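Finish bench, 2024-11-20

Started with the leftover from last time: why the second coat of hardwax oil keeps going blotchy on the ash. Touran thinks it's the sanding, I think it's how long we leave the first coat before buffing. Probably both. Set up test strips to settle it before the Postma order goes out in December.

Strips: all ash, same board, cut across so the grain matches close enough. Sanded to 120, 150, 180, and one up to 240 because Jyoti asked for it. Wiped with a damp rag to raise the grain, let sit over lunch, knocked back by hand with the same grit. Labeled on the back in pencil this time. The marker bled through on the last lot and we lost two of them.

First coat from the new Foker can. Thinner than the old one, or it was just stirred better. Put on with the white pad, worked in circles then with the grain. Left 12 minutes, wiped off. Second set left way too long on purpose, Yogesh on the clock, he forgot, so "way too long" is all I can write down. Sorry.

What I see so far, one coat only:
120 - darkest, takes a lot of oil, scratches show if you tip it to the window. No.
150 - nice even color. Bit of fuzz on the end grain.
180 - close to 150, smoother. Favorite so far.
240 - pale, oil sat on top, had to wipe it three times. Savita said it feels like plastic and she's right.

So higher isn't better, at least with this stuff. The blotches on the Denow shelves were sanded to 240 by the way, checked the job sheet. Suspicious.

The overlong set is tacky. Tried to save one with a splash of fresh oil on the pad, that loosened it ok and it wiped off fairly clean. Worth remembering. The other one I left alone to see if it ever goes hard.

Colors. Drinedlow want something warmer than the plain ash, they keep saying "honey" and then picking the lightest chip. Mixed a tint, one part amber to 53 parts clear by weight on the small scale. Too yellow at first, looked better after an hour. Doing a second one at half strength tomorow. Do NOT go by how it looks wet, we've been burned on that.

Sanne rang about the round tops. She wants the edge rounded over more, says the current one digs into the wrists when people sit at it for a while. Fair point. Suggested she try the bigger bit on a scrap piece first, she'll bring it over. Also asked if we could do satin and I said yes before thinking about it. Need to look up whether the satin one goes over the tint or has to be tinted itself.
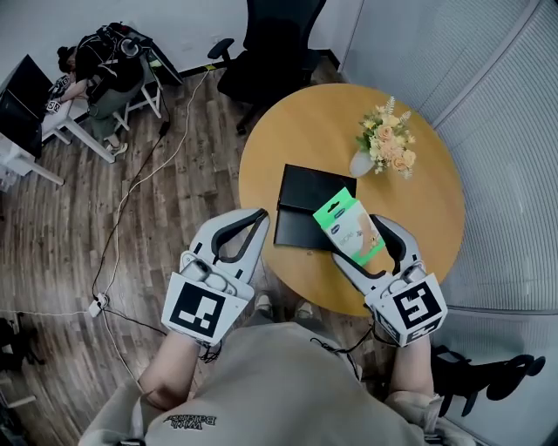 Round top, light honey-orange.

Buffing: tried the red pad on a spare top after the 150 strip looked good. Leaves swirls. White pad only from here on, and throw it out once it starts to drag. Jyoti found an opened pack of the white ones behind the compressor so no need to order yet.

Dust is still a problem. Little nibs all over the top rack, nothing on the bottom rack. Guess it's coming off the lights when the door slams. Wiped the fittings down, moved the strips to the bottom. If they come out clean overnight that's the answer and we hang plastic.

Rags: laid flat outside on the rail, not in the bin!! Found two balled up by the sink again. They can heat up on their own and catch fire, I don't care whose they were. Water bucket with the lid is back by the door.

Job number for the Postma tops is 2197, put it on everything, the last invoice went under the wrong one and Touran spent her morning on the phone.

To do
- second coat on 150 and 180 strips, leave the others
- half strength tint
- ring test, hot mug and a wine glass, once they've had a few days
- ask Foker if the recipe changed, batch label is different
- satin over tint?? find out before Sanne calls back
- 3000 grit pads, Yogesh says try one for the last buff, I doubt it but fine

Scale battery is low, it drifts if you leave it on. Tare it every time.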